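05/04/2018 — shared workshop, back bench

Gripper fingers, second print

Swapped the fingers again. The old pair flexed so much that the tips slid past each other under load, and I was blaming the servo for it. New ones are black like the last set, tapered, with the long slot down the inner face left in. I'm not convinced the slot does anything useful. The drawing on the Gokeck page says it's there to save weight, but the saving is a few grams and the arm doesn't care. Leaving it for now so we change one thing at a time.

Print took 6 hours on the Wuder. Slight elephant foot on the base of one finger, scraped it with a knife. Screw went in fine on both sides. Don't overtighten, the plastic creeps.

Bar picking

Same job as before: pick plastic bars off the white table one by one and drop them in the tray. The Ibrahim script claims it can handle "light overlap." I'd like to know whose idea of light. Single bars, spread out by hand, it got 13 picks before the first miss. Fine, but anybody could get that with a fixed list of positions, so I don't count it for much.

Then tipped the bars out and left them how they landed. 7 tries, two clean picks. The rest either grabbed a pair or pushed the pile along. The Corkine notes promise 70 percent on mixed piles and I would love to see the table they used.

My guess is the trouble is in the color step. It finds the top bar well enough, then treats any color showing under it as part of the same piece or as a second target, depending on its mood. Wider grip just makes it take both.

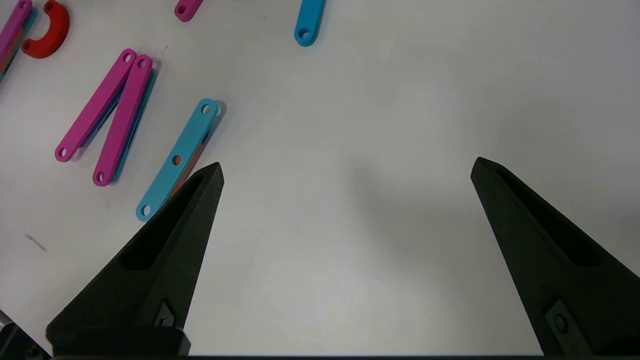 Stacked pairs

Light blue over orange is the one to watch. Orange comes through the middle hole of the blue bar and also shows down its right edge, so there's a thin stripe and a dot for the color step to trip on. Magenta over teal has the stripe too. If it can't sort those out, more training runs won't help — I'd sooner fix the threshold first.

Next time

Finger gap back down one notch before any pile test.
Try with the red U piece taken out, then put back in.
Wipe the table, there's a gray mark on the left side.
Log the misses by type. "Failed" in the log is no use to anyone.
Don't order the metal fingers until the above is done. They've been on the list since September and can wait.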